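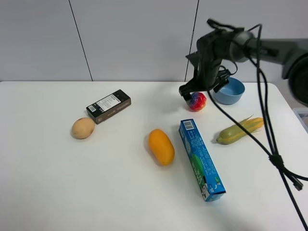
The manipulation group at the Lamport laboratory has published the results of a study on how robot arms learn to pick up objects they have not handled before. The work, led by Clotilde Poulain, suggests that the order in which training examples are presented has a greater effect on grasping than the group had expected.

The study drew on 1812 recorded attempts with toys, food-like items and packaged goods. Each attempt was labeled by the person operating the arm as a secure grasp, a weak grasp or a miss. The control program, known as Floltix, was then trained in 2 ways: once with the attempts in random order, and once with the weak grasps held back until the end.

"We had always treated weak grasps as noise," Poulain said in an interview at the laboratory. "Many groups remove them. We kept them and asked when the program should see them."

Held back, the weak grasps proved useful. In a final test of 570 new attempts, the second version dropped fewer objects on the way to the target, and the gain was largest for rounded items that tend to roll when touched. With boxes the two versions performed alike.

Joon-young Hyun, who designed the test procedure, said the layout of the table was changed after every attempt. "If an object stays in one place, the program can learn the place," he said. "We wanted it to learn the object."

Hyun added that objects lying close together remain difficult. The arm often approaches from a suitable direction but closes too early, and the neighboring item is pushed aside. He described this as the main weakness of the current method.

Asked whether the findings would apply to other equipment, Poulain was cautious. All of the attempts were made with one type of gripper, and the labels depended on the judgment of five operators. "They did not always agree on what a weak grasp was," she said. "We report that disagreement in full, and readers should take it into account."

A second laboratory, at Nundwood, will repeat the test under the direction of Iida Kuusisto. Its operators will label the attempts without knowing which version of the program is in use. That work is scheduled to begin in January.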